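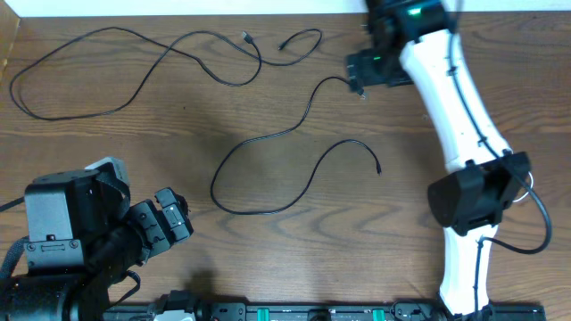
1/ Hilo largo sobre cables. Llevo toda la tarde con la celda de dos brazos y me apetece contar cómo la tengo montada, porque cada vez que subo algo me llegan las mismas preguntas por privado (¡y encantada de contestarlas, eh!).

2/ Lo básico: mesa de madera, un raíl negro largo en el borde de delante y los dos brazos atornillados a él. El blanco y negro va a la derecha, el negro a la izquierda. No son pareja, cada uno vino de un sitio, y se nota en todo: en la cinemática, en el ruido y sobre todo en cómo llevan el cableado.

3/ La tarea de esta semana es recoger cables sueltos. Dos cables negros tirados en la mesa, uno con conector USB, y los brazos tienen que agarrarlos sin engancharse entre ellos. Parece una tontería hasta que lo intentas. Un cubo está donde lo dejas. Un cable se mueve entero cuando le tocas una punta.

4/ El proyecto se llama Ondora, por las ondas que hacen los cables. El nombre lo elegí yo a las dos de la mañana y ya no hay quien lo cambie.

5/ Vamos con el mantenimiento, que es a lo que venía. Cada mañana, antes de dar corriente: paso la mano por el raíl y compruebo que no baila ninguna abrazadera. Si una se mueve un pelo, la base se mueve un pelo, y en la punta de la pinza ese pelo es medio conector.

6/ Luego, el cable que sube por el brazo blanco. Va sujeto con clips a lo largo del eslabón y en la articulación del medio hace un arco por fuera, pasando por una anilla plateada. Esa anilla la puse yo y estoy orgullosísima de ella.

7/ Antes lo llevaba tirante. Quedaba precioso, muy limpio todo, y a los 700 ciclos empezó a perder comunicación cada vez que la muñeca giraba hacia dentro. Me volví loca mirando el software. Era el cable, claro. Siempre es el cable (en un proyecto de cables, encima).

8/ Ahora dejo holgura de sobra. Truco para medirla: con el brazo sin par, lo llevo a mano al punto más lejano y miro el arco. Si se pone recto, le doy más. Si roza la mesa, le quito. Y repito con el codo doblado del todo, que ahí es donde se cuela entre las carcasas.

9/ En el brazo negro uso correas negras para recoger lo que cuelga. Nada de bridas de plástico ahí: las tuve, hay que cortarlas cada vez que abres una carcasa y un día me llevé un hilo por delante con los alicates. Con las correas abro, reviso y cierro.

10/ Los dedos de la pinza negra son estriados y llevan tornillitos a los lados. Esos tornillos se aflojan. Todos. Siempre. Los repaso en cada parada larga, con fijador flojo, del que sale con destornillador normal. Con el fuerte pasé una noche muy triste.

11/ Entre las estrías se mete polvillo y pelusa. Cepillo de dientes seco y fuera. Para limpiar la mesa uso Clellusex en un trapo, poquito, y jamás lo pulverizo cerca de los brazos. La madera, por cierto, la quiero mate: cuando brillaba, la cámara se inventaba cables en los reflejos.

12/ Y con las sombras pasa algo parecido. Cable negro, sombra oscura debajo... si la luz es dura, el detector me saca dos cables donde hay uno. La solución fue subir la lámpara y ponerle un difusor de papel vegetal. Coste ridículo, mejora enorme.

13/ Los ejes del brazo blanco los recalibro cada 497 ciclos. ¿Por qué 497 y no 500? Porque así lo escribí el primer día por un error de dedo, funcionó bien y me da cosa tocarlo.

14/ La reparación gorda del mes: el módulo de articulación del brazo blanco, el negro y gordote de media altura. Empezó a hacer un cric al bajar. Lo abrí pensando en el reductor y era un tornillo de la tapa que se había salido y daba vueltas por dentro. Contador en ese momento: 1,388 ciclos (el panel lo escribe con coma y yo ya ni lo traduzco).

15/ El repuesto lo pedí a Genow, que me lo mandó con otra longitud de rosca. Dos vueltas de más y muerde el circuito. Si compráis tornillería suelta, calibre en mano antes de apretar, por favor os lo pido.

16/ Me preguntabais también por el controlador: es un Tan, heredado de otra celda. Va bien, pero arranca los dos brazos a la vez y eso no me hace ninguna gracia. Le metí una espera para que suba primero el negro y después el blanco, con las pinzas abiertas y separadas.

17/ Pendiente para marzo: cambiar los clips del eslabón largo, etiquetar el mazo de la base derecha (un nido, lo sé) y hacer una plantilla para montar las bases siempre en el mismo punto del raíl. Si alguien tiene un diseño imprimible de clips que no pierdan fuerza con el calor, que me lo pase y le invito a un café.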